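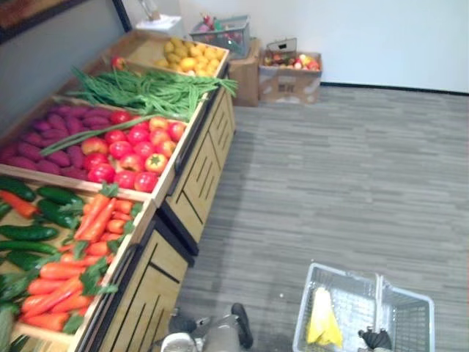 Izzati Sinaga
Home cook, slow reader, keeper of this blog

2019-02-05

My grandmother wrote her grocery lists on the backs of envelopes, and she wrote them in the order she would walk through the store. I didn't understand this until I was grown and living in Trustulville with a kitchen of my own, and I found one of her envelopes tucked into a cookbook she had mailed me. Green beans, lemons, two onions, the good soy sauce, matches. I read it standing at the counter and I could see her going along with her purse on her arm, past the produce, past the onions, all the way back to the shelf where the matches lived. It was a little map, really, and the store it mapped has been closed for years.

So I have been thinking about shopping lists, and about how I plan meals, and I promised a few of you I would finally write it all down. Get yourself a cup of something, I do go on.

For a long time I was a terrible planner. I would sit down on a Sunday evening full of ambition and write out seven dinners, every one of them new to me, and by the middle of the week there would be a bunch of cilantro turning to soup in the drawer and we'd be eating toast. My husband is very patient about toast. But I hated throwing food out, and I hated even more that little feeling at five o'clock when you open the fridge and it is full and there is still nothing in it to eat.

The change came last August, when we had cousins staying with us and I was feeding eight people out of a kitchen meant for two. I couldn't be clever. I wrote down 3 dinners I could make half asleep, bought what they needed, and left the other nights open. One of those open nights turned into fried rice with every odd vegetable in the house, and my cousin's boy, who eats nothing, ate two bowls of it and asked what it was called. (It wasn't called anything. It is now called Boy Rice.)

I've kept to that ever since. Chicken and potatoes in one pan, some kind of noodle soup, and a pot of beans that does for lunches too. The rest of the week takes care of itself with eggs and leftovers and the occasional pizza from Tirkano, where they know my voice on the phone, which I choose to take as a compliment.

Now, the list itself. I tried an app. I gave it a fair chance, I even paid for the Plirkero one with the recipe cards, and it was pretty, but I kept getting to the store and squinting at it and my screen would go dark right when I had a melon under one arm. I'm back to paper. I keep it on the fridge with a pencil on a string, and whoever finishes a thing is supposed to write it down. My husband writes in such tiny letters that I once came home with a bag of limes he swears said lines, as in clothesline, so please write large if you adopt this system.

When the page is full I copy it over in walking order, just like she did. At Chong, where I do most of our shopping, that means fruit and vegetables, then the noodles, then all the way around to the eggs and milk, with rice last so it sits at the bottom of the second bag. It takes me maybe five minutes and I enjoy it. The radio is on. I think about what we ate and what went over well, and sometimes I remember that we are out of dish soap, which the first list never seems to catch.

I also started noting what I spend, on the back, in pencil. I'm not strict about it. In August, with the house full, it came to 431 dollars for the month, and I remember looking at that number and thinking of the 20 dollar bill my grandmother would fold into her glove for the week's shopping. Different times, I know, and a much smaller appetite for cheese in that house. Still, I like seeing it written down in my own hand, the same way I like seeing the dinners.

A few of you asked about vegetables in particular, and how I keep from overbuying. I don't always! Green beans are my weakness - I will take a great armful if they look fresh, and then we have them with garlic, and then cold with a bit of vinegar, and then chopped up in an omelet until everyone is begging for a carrot. But mostly I buy one leafy thing, one crunchy thing and one thing that keeps, like cabbage, and I cook them in that order. The leafy one has to go by Tuesday or it won't go at all. Lemons I buy whether they are on the list or not. There has never been a week in my life when I was sorry to have a lemon.

I did save her envelope, by the way. It's in a frame from the drugstore, hanging by the stove, and it has already picked up a spot of oil in one corner. My mother thinks I should move it somewhere safer. I probably will, once I've found a nail and another free bit of wall. In the meantime, if your family wrote lists on something odd, do tell me in the comments. My neighbor's father used the inside of cereal boxes, and she still has one, with his phone numbers running up the side.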